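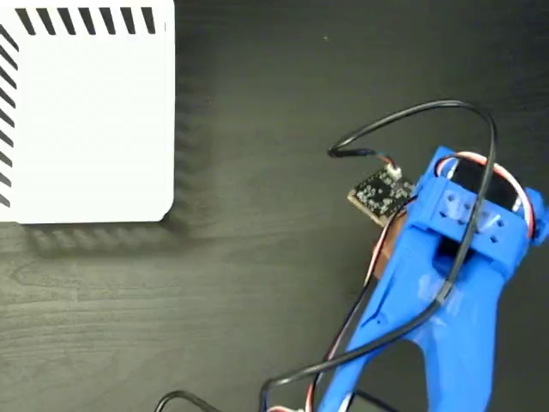 9/19/21

My sister-in-law Beatrice asked me at dinner when she can buy a machine which folds the shirts. She asks me this every year, and every year I say five more years, so now she does not believe me anymore.

I want to write down a longer answer. I work four days a week in packing at Planell, in Bamcombe, and in the evenings I read too much about robots and build small ones. So I see the question from two sides.

At work we have a machine that closes cartons. It is very good. It closes 2297 cartons in one shift if the tape does not finish, and it never complains about its back. But every carton must come to it in the same position. When one arrives with a flap bent inside, the machine stops and Nahom walks over and fixes the flap with one finger. He does not even look, he is talking with somebody while he does it. I think about this finger a lot.

Most home chores are made of such bent flaps. A plate is stuck to another plate. The sock is inside the trouser leg. In my kitchen the box of rice is never in the same place two days in a row, and this is with only two people living here.

On my table the arms are cheap. You print the parts in plastic, you put servo motors inside, and then you spend your weekend with the wires. I did not expect how much of this hobby is wires! A cable that hangs a little too long will pull when the wrist turns, and then the fingers arrive in the wrong place. My friend Dexter ties his cables so tight that his arm can turn only 90 degrees, and he calls this a safety feature.

Picking up a block, yes, this works for many people at home now. Taking hold of a flat thing that lies on a table is much harder for two stiff fingers. You or I would push it to the border and take it from below, or lift one corner with a nail. To a motor you must explain what is a corner, and how hard is too hard.

So can machines do the chores yet? The vacuum, more or less. The dishes, if you load them yourself. The shirts, no, and I would not put money on the next years either. In a factory I am more hopeful, for jobs where somebody can pay to make everything arrive straight.

Beatrice has 57 shirts in her closet, she counted them for me as an argument. I told her to start with fewer shirts – she did not like this answer.

Next I will try softer finger tips, from the rubber that Glenys gave me.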